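Zustel Housekeeping, staff meeting
7/14/19, upstairs room, Leitão depot

Chair: Aurora Neves
Minutes: Duarte Figueiredo, who lost the draw
Apologies: linen room (on shift), Fladovel (a phone call was promised)

1. Minutes of the last meeting
Agreed, after "lively discussion" was put back in place of "shouting".

2. Gripper work, progress
Aurora reported 564 usable recordings of room tidying against a target of 2,000. A further 386 were sent back by Fladovel, mostly for moving too fast. It was noted that the same people have spent years being told by this company that they move too slowly. Duarte asked whether the two complaints could be introduced to each other.

Bins and tabletops remain the bulk of the work. Soft packets are the slowest thing to pick up with the grippers, and everyone present could do the same job by hand while holding a conversation.

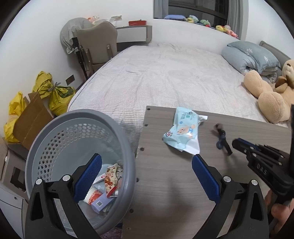
Item 2. Waste basket and tabletop, wipes packet still on the table.

Wrists: four people reported soreness after a full morning. Agreed that nobody does more than two hours on the grippers without changing to other duties, and that making beds does not count as a rest.
ACTION: Aurora to put this on the rota in writing.

3. What happens to the bin round
Management's paper says Skimer will "free colleagues for higher-value tasks". The meeting asked which tasks. The paper does not say. Suggestions from the floor included bathrooms, which were felt to be of high value chiefly to those not cleaning them.

Aurora said there are no plans to cut hours before February. The meeting noted the word "before". She agreed to ask for something firmer, and for any new duties to be discussed here first and not discovered on a Monday.
ACTION: Aurora, before the next meeting.

4. Pay for recording
Gripper time is paid at the ordinary rate. Duarte argued that teaching somebody your job has always carried the trainer's allowance, and that the trainee being a machine makes it no less tiresome. Carried, with one abstention. Management will be told that the target of 3,000 for the autumn depends on the answer.
ACTION: Duarte to write the letter. Aurora to remove the adjectives.

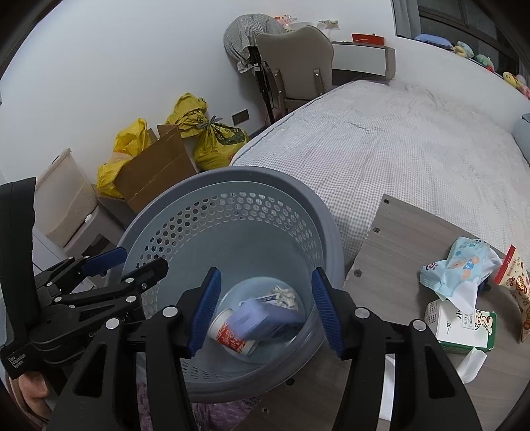
Item 5. Packaging in the basket, two grippers at work.

5. Rubbish
Query from the evening shift: when a basket is needed again for recording, does it get emptied properly or tipped out and done over? Both, apparently. Agreed that tipped-out rubbish is to be clean packaging only - no tea bags, no fruit - and that whoever tips it out clears it up.

6. Any other business
The kettle. Deferred again.

Meeting closed at ten past five. Next meeting to be fixed once the rota is out.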